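Rultlow wire mesh basket, black, rectangular

I bought two of these in August, one for the kitchen counter and one for the small table in the back room. They replaced a pair of fabric boxes that had gone saggy and never looked clean. The basket came flat in a thin carton with no instructions, though it only needs the sides folding up and hooking together. Mine took 3 minutes, and the second went together faster than the first.

The mesh is a fine grid, and the rim is thicker than the walls. That matters if you lift it by the top edge, as I do. My old one from Isullow had a rim no stouter than the mesh and it bent the first time I picked it up full. After two months of daily use the Rultlow is still square at the corners.

I use it for drinks things: lidded cups, spare lids, paper napkins, a box of straws. Crumbs drop straight through the bottom, so you do have to wipe underneath. On the other hand you can see what is in it from across the room, and I have stopped buying straws I already own.
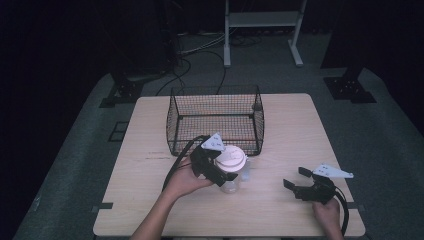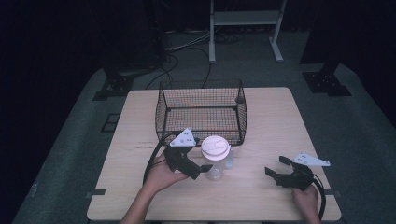

The black mesh basket on the table, with a clear lidded cup in front of it.

Size is the main thing to check before ordering. The shop page gives the outside measurements only, and you lose a little to the rim and the corner frame. Tall cups stand up well enough if you pack them side by side. One cup alone tends to tip over when you move the basket, so I put the napkins in beside it.

The feet are a weak point – there aren't any. The bottom sits flat on whatever is under it, and the wire can mark a soft wood top if you drag it. I cut four felt dots from a sheet of 31 and stuck them under the corners. They have stayed on so far. Fabrice Bailly, who has the same basket in his office, uses a cork mat and prefers that.

Cleaning is easy. Warm water, washing-up liquid and an old toothbrush for the corners, then leave it upside down on a towel. I haven't tried the dishwasher and the label doesn't mention it.

I would buy it again for light things. For jars or tins I'd look at something with a solid base. Flindanano do one with a wooden bottom, but it costs a good deal more and was out of stock when I looked.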